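Mesh Basket: Frequently Asked Questions

Care and use of the Fimano wire basket for kitchen wraps, as stocked at our Grurville store. Last revised in September.

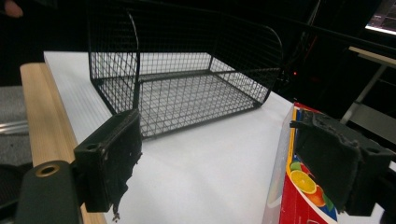
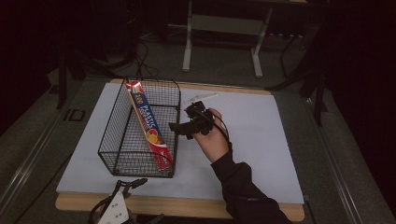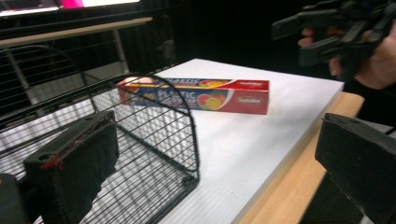

Text: R. Amini

Will a box of food wrap lie flat in it?
Short boxes will. A long box goes in diagonally, with one end resting on the rim. Measure the box before ordering.

What is the load limit?
8 lb, evenly distributed. Do not lift a full basket by one end.

Can it go in the dishwasher?
No. Wash by hand in warm water and towel dry. Standing water at the wire joints causes rust.

Does the mesh hold small items?
Clips and twist ties can fall through. Use the Derine liner, part 204, cut to fit the floor of the basket.

Will it scratch a soft board or shelf?
It can if dragged under load. Lift it clear of the surface.

How do I return a basket with a bent wire?
Within 25 days, with the receipt. Do not straighten the wire first. Quote form 89 at the counter.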